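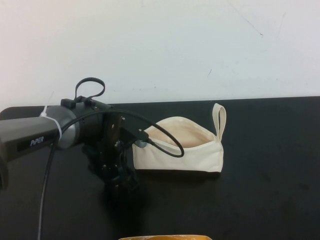 Frequently Asked Questions: Props and Costume Exhibition, The Kartha Saga

The exhibition brings together 202 original items from the four Kartha films and the television series that followed them. Visitors will find costumes, hand props, set models and production drawings, shown in the order in which the stories take place. Small items are as much a part of the collection as the large ones, and a plain cream fabric pouch on a black surface may deserve as long a look as a full suit of armour. Questions received most often by the Visitor Office are answered on this page, which was last revised on 29 August 2022.

Where is the exhibition held?

The exhibition occupies the ground floor and lower gallery of the Dultwood Centre. The entrance is on the north side of the building, beside the cinema foyer. Visitors holding tickets for a film screening must still book a separate exhibition ticket.

Do I need to book in advance?

Yes. Entry is by timed ticket, and each half-hour slot is limited to 80 visitors. Unsold tickets are released at the front desk each morning, but they cannot be reserved by telephone. Weekend slots during school holidays are usually the first to fill.

How long does a visit take?

Most visitors spend between an hour and ninety minutes in the galleries. There is no limit on the length of a visit once you have been admitted, although re-entry is not permitted.

Do I need to have seen the films?

No. Wall panels give the outline of each story. Please be aware that the final room discusses the death of the Regent and the events of the last film in full. Visitors who wish to avoid this may leave by the side door after Room 2 – staff will direct you.

Are the costumes the ones worn on screen?

Wherever possible, yes. Labels state whether an item was worn by a principal actor, worn by a stunt performer, or made for publicity. The Regent's coronation robe is a later remake, produced by the Losent workshop from the original pattern. The first robe was damaged in storage and is not fit for display.

May I take photographs?

Photography without flash is allowed for personal use in all rooms except the Vivura Gallery, where the drawings are on loan under separate terms. Tripods, selfie sticks and lights are not permitted anywhere in the exhibition.

Will any members of the cast attend?

No cast appearances are planned at present. A talk by the costume curator, Ladi Nnaji, was held in June, and a recording may be viewed free of charge in the lower gallery. Any further events will be announced on the Centre's events page.

May I come in costume?

Costumes are welcome, provided that faces remain visible at the entrance and that no replica weapons are carried. Large wings, tails and staffs must be left in the cloakroom – the passages between cases are narrow in places.

Can tickets be exchanged or refunded?

Tickets may be moved once to another slot, up to 24 hours before the time booked. Refunds are given only if the Centre cancels a session. Please have your booking reference to hand when you contact the Visitor Office.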